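Section 4: Setting up your Unmont bench balance

Welcome back. If you've worked through Section 3 you'll have the balance out of its carton and the foam corners put away somewhere safe (please do keep them, you'll be glad of them if you ever move house or send the unit in for service). This section gets you from a bare benchtop to your first proper weighing. Set aside a good part of a morning, mostly for waiting, and have a cup of tea in another room while you do it.

4.1 Choosing a spot

A balance is a fussy sort of neighbour. It doesn't care for draughts, direct sun, or sharing a bench with anything that hums. Look for a solid bench against an inside wall, away from doors and the air conditioner outlet. Leave 40 cm clear behind the unit so you can reach the power socket and the rear foot without lifting anything.

Note: If the bench wobbles when you lean on it, the balance will notice too. Our Lillton customers in older timber buildings often have good results with a stone slab under the unit.

4.2 Levelling

1. Place the balance on the bench with the display facing you.
2. Find the bubble level beside the rear foot.
3. Turn the two front feet a little at a time until the bubble sits inside the ring. Clockwise raises that corner.
4. Press gently on each corner. If the unit rocks, wind the loose foot down until it just touches, then check the bubble again.

Caution: Never lift or carry the balance by the pan or the draught shield. Hold it underneath with both hands.

4.3 Warming up

1. Plug in the supplied adaptor. Other adaptors may fit the socket and still be the wrong voltage.
2. Press and hold POWER until the display lights up.
3. Fit the pan support, then the pan, then the draught shield.
4. Leave the balance switched on with the pan empty for 60 minutes. If it has come in from a cold car or a shed, leave it overnight.

You may see the last digit wander during this time. It's quite normal and it will settle.

4.4 Calibrating

1. With the pan empty, press ZERO and wait for the steady mark.
2. Hold CAL until the display shows the weight it wants.
3. Using the forceps, set the calibration weight in the middle of the pan. Close the shield.
4. Wait for the display to show END, then take the weight off and pop it back in its case.

Note: If you see ERR 2, the balance was bumped or a door was open. Go back to step 1. Three of these in a row usually means the bench, so have another look at 4.1.

4.5 Weighing into a container

1. Put your empty, dry container on the pan and press TARE.
2. Add your material slowly, keeping an eye on the display.
3. Read the figure once the steady mark appears, and write it down before you touch anything.

Large glassware uses up capacity quickly, so weigh the container by itself first if you're unsure. Wipe up spills straight away with a soft damp cloth, and keep solvents off the display window.
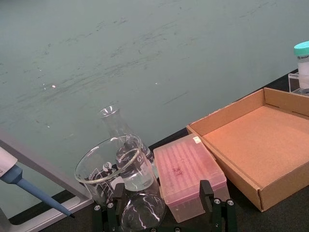
Fig. 4. Pipette and graduated glass beaker.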